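From: Danang Entili
To: mullora-makers list
Date: April 2019
Subject: Re: [mullora-makers] Loose shapes for the sorting table?

On April 2019's call for shapes, Huerta wrote:
> Does anyone have chunky pieces to spare for the sorting table?
> We have 200 flat tiles and the kids are done with them in 10
> minutes. Something they can turn over in their hands would be
> great. Any color.

Oh, I have been waiting for someone to ask this! Yes, yes, please take some of ours. We have been collecting odd shapes at Testton for ages and the box count is up to 1,033 (I did them all one rainy afternoon in July and loved every minute).

What I like best are the pieces that don't match. A cylinder next to a quarter circle next to a long block with a hollow in the top – kids start asking which one rolls, which one stands up, which one could hold a marble. Mixed colors help too, because you can call out "find me the purple one" and they're off.

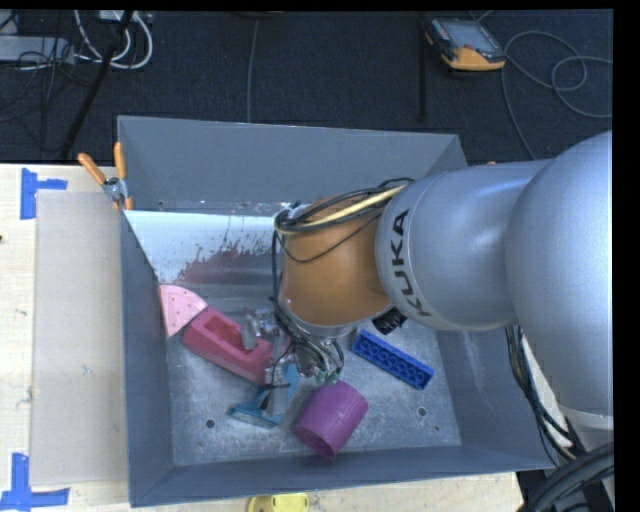

Pink quarter circle, raspberry block, teal piece and purple cylinder, all in the big gray bin.

I'd start you with a small batch and see which ones get fought over. If you have a deep metal bin, use it – reaching in is half the fun. Tell me which colors you're short on and I'll pack a box for Vetow pickup.

Danang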